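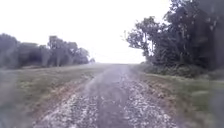 The farm lane, looking toward the far end. Two pale gravel ruts, a strip of packed earth up the middle, and all that open sky ahead.

# The Lane at Gilleck, in Pictures and Notes

May 25, 2018

I've walked this lane more times than I could ever tell you and I still get a little thrill when I come through the gate and there it is, running straight out to the horizon! I've wanted a gallery page for it for ages. I've put my notes below in the meantime, a line or two for each part of the walk. More photos will slot in beside them as people send me theirs (please send me yours).

For anyone who doesn't know us, Gilleck is a small grazing farm, and the lane is how everything gets in and out of the back fields. Hay, fencing, feed, the vet, the occasional lost delivery driver. It's also the best short walk for miles if you like big views and don't mind stones underfoot.

## The gravel

I love the gravel. The stones are whitish-grey and speckled, and they're at their brightest on the right-hand side at the near end, where the rut spreads out wide. My boots come home dusty every time.

Daiane Amaral helped me top up the near end early in May. We had three loads brought in and raked them out by hand, and she was still going strong long after I'd sat down on the upturned bucket with my sandwich. It made such a difference to the drive in.

## The middle strip

Compacted grey-brown earth with a bit of grass in it. If you're walking, this is the part to walk on – much kinder to the ankles than the stones, and you can look up at the view as you go.

Lina Abou Jaoude wants us to let the grass grow thicker here. I'm tempted! The tractor straddles it anyway, and I do like a proper green stripe down a lane.

## The edges

Bare brown soil on the left, quite ragged where it meets the grass, with reddish and tan tones in it that I never noticed until I started taking pictures. I used to think brown was brown.

The right side is softer. The soil and scattered stones fade into the verge, with clumps of weeds and tufts of grass all along. I'm leaving every one of those weeds alone until I've learned their names. Dalal Chamoun has lent me her field guide and so far I have managed to identify one plantain, which I was very proud of until she told me it was the easy one.

## The big field

On the left as you head out, rising gently toward the skyline. We call it Studitz, after the family who had it before us, and it's the field I'd keep if I could only keep one.

The color is a whole mix if you really look: muted olive green, then yellowish patches, then brownish ones. Rima Saliba tried to match it in wool for a blanket and ended up with 31 little sample skeins laid out along her windowsill. She picked four. The blanket is gorgeous and I have been dropping hints ever since.

## The far end

From the gate the lane gets narrower and narrower until it meets the sky, and it always looks farther than it is. It's 1556 steps for me, counted once on a very quiet morning. Ximeng Shen has longer legs and refuses to accept my number.

Past that you come to the Edet turning, where there's a flat stone just right for sitting on. I bring a thermos. If you go left you can loop back by the brook, but it's boggy, so wear something you don't mind ruining.

## Good times to walk it

Early, if you can stand it. The skylarks get going before breakfast and you can hear them the entire way out. Evenings are lovely too, especially in May when the light hangs on and on and you keep thinking you'll turn around at the next fence post, and then you don't.

After a lot of rain I'd give it a day. The gravel drains well but the middle strip gets slick, and I have sat down on it harder than I meant to more than once.

## If you're visiting

Walkers are welcome any time. Keep dogs on a lead past the gate, close whatever you open, and step onto the verge if you hear the tractor coming – it can't easily go around you. Please don't park in the gateway, even for five minutes.

I'm hoping to have prints of the lane ready for the open afternoon, a run of 50 on nice heavy paper, with Lina doing the mounting. They'll be on the table in the barn next to the cake.

## Still wanted for this page

- the brook crossing, from either side
- Studitz with the sheep in it
- anything at all with frost on it
- the flat stone at the Edet turning, with or without somebody sitting on it

Old pictures are very welcome too, even creased ones. Bring them to the house and I'll scan them while you have a coffee, and you can take them straight home again.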